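La cadena de bricolaje Skanside pide colaboración tras un incidente en su tienda de Fonseca

Un cliente retiró parte de su ropa en el pasillo de maderas y pagó su compra con normalidad

Fonseca, 6 de mayo. — La empresa Skanside, que gestiona tiendas de bricolaje y jardín en la región, desea informar al público y a los medios de comunicación sobre los hechos ocurridos en su establecimiento de Fonseca, los cuales han sido objeto de muchos comentarios en las redes sociales durante los últimos días.

Según la reconstrucción realizada por la dirección de la tienda, un hombre adulto entró por la puerta principal poco después de la apertura, vestido con un impermeable largo. En el pasillo de maderas se quitó el impermeable y lo colgó en un carro de compra. Debajo llevaba solamente calcetines y un cinturón de herramientas. A continuación continuó su recorrido, preguntó a un empleado por el precio de los listones de pino y se dirigió a la caja número dos, donde pagó en efectivo una cantidad de 36 euros y dio las gracias.

El hombre salió a pie hacia el barrio de Brendach antes de la llegada de la policía local. Hasta el momento de redactar este comunicado no ha sido identificado. Ninguna persona resultó herida y no se produjeron daños en la mercancía.

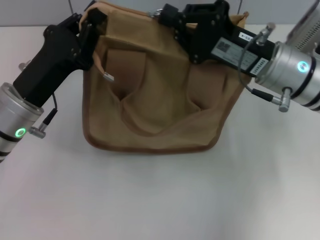 Un comentario publicado en la página de la tienda, firmado por Ellov, sostiene que el hombre fue muy educado en todo momento, que incluso cedió su turno en la caja y que la mitad de la cola pensó que se trataba de una campaña publicitaria. El mismo comentario pregunta por qué se tardó tanto en avisar por megafonía.

Skanside quiere responder con claridad a los dos puntos. No existe ninguna campaña publicitaria relacionada con este asunto, ni la empresa ha pagado a ninguna persona para que actuara de esta manera. En cuanto al aviso, el personal decidió no usar la megafonía para evitar que otros clientes se acercaran al pasillo por curiosidad. La dirección considera que esta decisión fue correcta, y agradece al equipo de turno la calma con la que trabajó.

En el momento de los hechos se encontraban en el edificio alrededor de 100 clientes, entre ellos varias familias. A las personas que se sintieron molestas se les ofreció una bebida en la cafetería y la posibilidad de hablar con la encargada. Quien desee todavía presentar una queja puede hacerlo en el mostrador de atención al cliente o por medio del formulario de la página web, indicando la hora de su visita.

La empresa conoce que un vídeo de corta duración circula en internet. En el día de ayer este vídeo acumulaba 1.294 reproducciones y 955 comentarios, una parte de los cuales contiene el aspecto y el horario de trabajo de una empleada de caja. Rogamos que no se comparta este material. La empleada no ha dado su permiso para aparecer en él y ha pedido unos días de descanso, que le han sido concedidos.

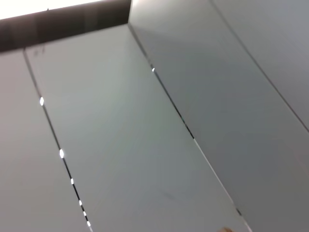
Las personas que tengan información útil sobre la identidad del hombre deben dirigirse a la policía local de Fonseca, y no a la tienda. Skanside ha entregado ya las grabaciones de las cámaras de seguridad de la entrada y del aparcamiento, y no hará más declaraciones sobre su contenido mientras la investigación esté abierta.

Se recuerda también que las normas de la casa, que están expuestas en la entrada, exigen a los visitantes llevar calzado cerrado y ropa adecuada en la zona de corte de madera. Esta norma existe desde el pasado octubre y se refiere a la seguridad — las astillas y el polvo de la sierra pueden causar lesiones en la piel. El servicio de corte permaneció parado durante la mañana del incidente y los pedidos que no pudieron ser terminados se entregarán sin gastos de transporte.

El impermeable, que quedó olvidado en el carro, está bajo custodia de la policía. Los listones fueron retirados por el comprador.

La tienda de Fonseca mantiene su horario habitual.

Contacto para la prensa: Departamento de Comunicación de Skanside, oficina de Fonseca. Las solicitudes de entrevista se atienden únicamente por escrito.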